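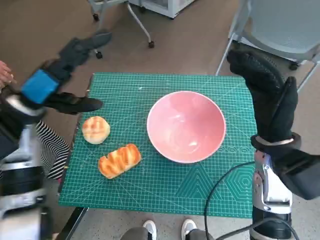
Two-handed robot at a tabletop station, with bread rolls and a bowl on a gridded cutting mat.

Teleoperated demonstration practice is the body of working rules followed when a person drives a robot by remote control in order to record examples of a manual task. The term covers the layout of the station, the duties of the people present, the handling of objects, and the conditions under which a recording is kept or thrown away. It is narrower than machine safety in general, which is dealt with by the standards for industrial and service robots, and it is usually set down in a local code written by the laboratory concerned.

Background

Early codes of this type were short notices fixed to the wall of a laboratory. They dealt mostly with the emergency stop and with who was allowed inside the reach of the arms. As recording work grew from a few trials a day to full shifts, the notices were extended to cover object placement, glove wear and the naming of files. The Brirlow code, drawn up by Dagný Steinarsdóttir for a shared laboratory with several stations, is one of the fuller examples and is the source of much of the vocabulary used below. A later revision, issued in March, merged it with the hand maintenance rules in use at Dekari.

Scope

The practice applies to stations with one or two arms, a fixed or seated upper body, and hands or grippers driven by an operator. It does not apply to mobile robots while they are travelling, nor to arms running a stored programme without an operator. Where a learned controller is being tested and a person may take over at any time, most codes treat the session as teleoperation.

Roles

Two roles are always filled during recording. The operator drives the arms and has no other task. The attendant stands at the table, resets the objects between trials and holds the stop control. The roles may be exchanged between sessions but not during one. A third role, the recorder, is found in larger laboratories and covers file checks and the session log.

An operator wearing a headset is treated as unable to see the room. The attendant therefore speaks before stepping towards the table and again on leaving it, using fixed words. The Brirlow code uses "hands in" and "hands clear". The operator repeats the words and keeps the arms still until the second call has been given.
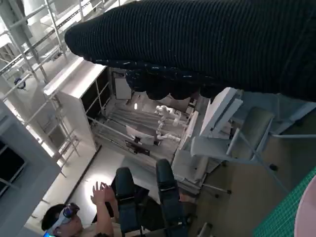 Operators' seats are placed outside the reach of every arm in the room, including arms that are switched off. Reach is measured from the shoulder joint to the tip of the longest finger with the elbow straight, and a margin of 500 mm is added. Where stations share a room, the margins of neighbouring stations may overlap only if one of the two is isolated from its supply and tagged.

Contact with the robot

Touching a powered arm is permitted in two cases. The first is steadying, in which the attendant supports a wrist or forearm while a fault is looked at or a joint is brought back to its start position. The second is fitting, meaning the adjustment of gloves, cuffs and sleeves. Both require the arm to be in its low force mode, with the operator's control link paused. Loose cuffs, lanyards and rings are not worn by anyone who may need to touch an arm.

Steadying is done from the side. The attendant's own fingers are kept away from the inside of the elbow and from the gap between the thumb and the palm of the robot hand, where most pinching injuries are reported -- usually minor ones, but entered in the log all the same.

Work surface

The surface should be flat, matt and of a single main colour. Printed cutting mats are widely used, as the grid gives the attendant a ready means of putting objects back in the same place. A code may either fix the start position of each object or require it to be varied within a marked area. Mixing the two methods within one batch is regarded as a fault.

Mats are fastened or weighted at the corners. A mat that creeps during a shift shifts every start position with it, and the error is hard to find afterwards. The Brirlow code calls for the position of the mat to be checked against two marks on the table before the first trial and after each break.

Cables

Cables that must cross the work surface are led along one edge where possible, with enough slack for the full travel of the arm. A cable lying across the middle of the surface is accepted only if it stays there for the whole batch. Connectors are kept off the table.

Objects

Objects are chosen to be safe if dropped or crushed. Imitation food and household vessels are common in grasping and placing tasks. Each object carries an entry in the object list, giving its weight, its largest dimension and the date it came into use. An object that has chipped or changed shape is withdrawn and given a new entry if it is put back.

Ceramic and glass vessels are allowed under most codes, with a limit on grip force and a rule that the attendant clears any breakage with the arms powered down. The Dekari rules set the upper weight for a single object at 1000 g. Nulinov, whose hands have a stiffer thumb, publishes a lower figure for its smaller model.

Hands, gloves and sleeves

Gloves protect the finger joints from dust and give a better grip on smooth items. Sleeves keep clothing and cables out of the elbow and wrist joints. Both are inspected at the start of a shift for holes, loose threads and slipping. The left and right gloves are changed as a pair, as uneven wear leads to differences in grip between the two hands.

Glove changes are logged. In the Brirlow code a pair is retired after roughly 38 hours of use, or earlier if the fingertip covering has become shiny.
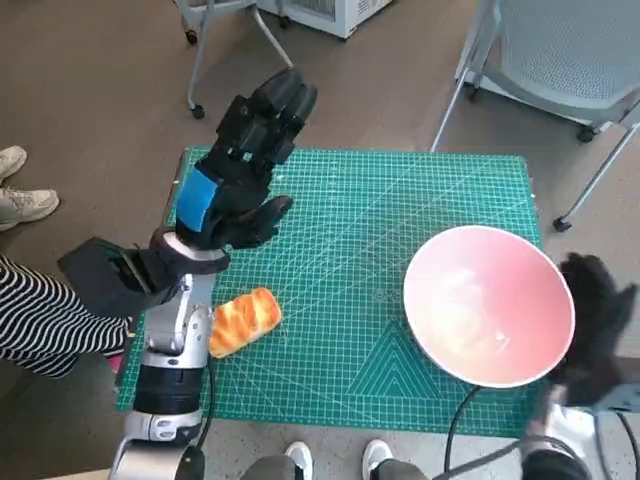

Acceptance of recordings

A trial is kept if the task was finished, no person touched the robot or the objects between the start and end marks, and every camera ran without a gap. Trials in which the attendant had to step in are kept in a separate folder under the codes that allow them at all. Practice differs on failed grasps followed by a second try: Dekari keeps them with a tag, while the Brirlow code leaves the decision to the recorder.

Criticism

Brandão argues that local codes have drifted apart and that batches from different laboratories cannot be joined without a good deal of checking. A common minimum code has been proposed, covering roles, spoken calls and the object list, with layout left to each laboratory. Laboratories that run only one station have objected to the cost of filling two roles at all times.

See also

Collaborative robot
Emergency stop
Remote manipulator
Robot end effector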